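Skemby Releases Motion Planner Update for Countertop Tasks

8 May 2021 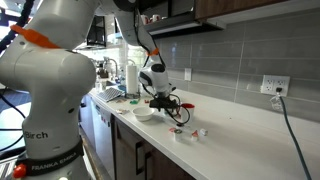 A user group at Zemgate responded that the release was overdue, and asked that planner logs stay readable without a paid license. Skemby confirmed that they will.

Version 16 of the company's planning software, issued from its Skoltstead office, changes how an arm chooses its approach to small objects standing close together. The planner now checks the full path of the wrist and gripper against nearby items before the first joint moves, and it replans when the camera feed no longer matches the stored map.

In trials run with Quintana, the software completed 500 pick requests on kitchen counters. Operators stepped in 21 times, mostly where a cup stood too near a wall — a case the previous version, released in December, did not handle at all.

The update also includes 2 new tools: a path viewer and a script that converts older task files. Existing users may install it through the normal channel. Controller settings are kept, but custom collision models must be rebuilt before use.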